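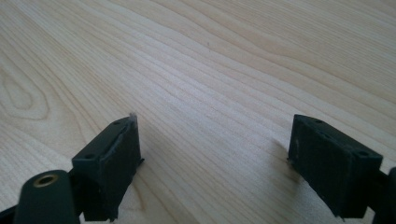
Bovora 가구용 오일왁스를 9개월째 쓰고 있다. 연한 색 원목 가구에 바를 무광 제품을 찾다가 골랐고, 책장 한 개와 식탁 의자 두 개, 선반 몇 장에 발랐다. 예전에 쓰던 Gusow 제품은 마르고 나면 노란 기가 돌아서 밝은 나무에는 쓰기 어려웠다. 사진처럼 옅은 금빛 바탕에 가는 갈색 결이 비스듬히 흐르는 나무라면 색이 조금만 진해져도 인상이 달라진다. 왼쪽의 타원형 무늬 같은 것은 오일이 짙게 먹으면 결 사이가 뭉개져 보이기 쉽다. Bovora는 이 점에서 무난했다. 자작나무 선반은 바르기 전보다 반 톤쯤 어두워졌고 노란 기는 거의 없다.

바르는 방법은 간단하다. 240방 사포로 결을 따라 밀고 먼지를 닦은 뒤 면 헝겊으로 얇게 편다. 20분 뒤에 남은 오일을 닦아낸다. 여름에는 하루면 손에 묻어나지 않았지만 12월에 바른 의자는 사흘이 걸렸다. 두 번째는 첫 번째의 절반도 안 들어간다.

물컵 자국은 바로 닦으면 남지 않는다. 뜨거운 냄비에는 약해서 의자 위에 잠깐 올려 둔 자리가 하얗게 떴고, 그 부분만 갈아 내고 다시 발랐다. 부분 보수가 되는 것은 장점이다.

단점은 냄새와 뚜껑이다. 냄새는 일주일 정도 가고, 뚜껑은 굳은 오일이 끼면 드라이버로 열어야 한다. 작은 병에 옮겨 쓰는 편이 낫다. 쓰고 난 헝겊은 뭉쳐 두면 불이 날 수 있으니 물에 적셔 버린다.

책장용으로는 다시 살 생각이다. 식탁 상판에는 좀 더 단단한 마감재를 권한다.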